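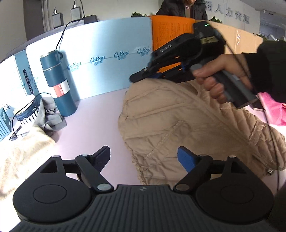
Grip faults from the Skevar run, Feb 10, 2023. The controller reported "closed on object" 15 times, and 12 of those were closed on nothing. Quilted fabric is a fine way to fool a width threshold - a padded jacket like the beige one on the table squashes, the jaws keep going, and the log congratulates itself.

**Fault 2: pinch.** Two grippers over one garment means two sets of jaws near somebody's fingers. Riker's checklist covers this on page 2. Read it before lab.

For next time: Kapoor handout, slip detection only.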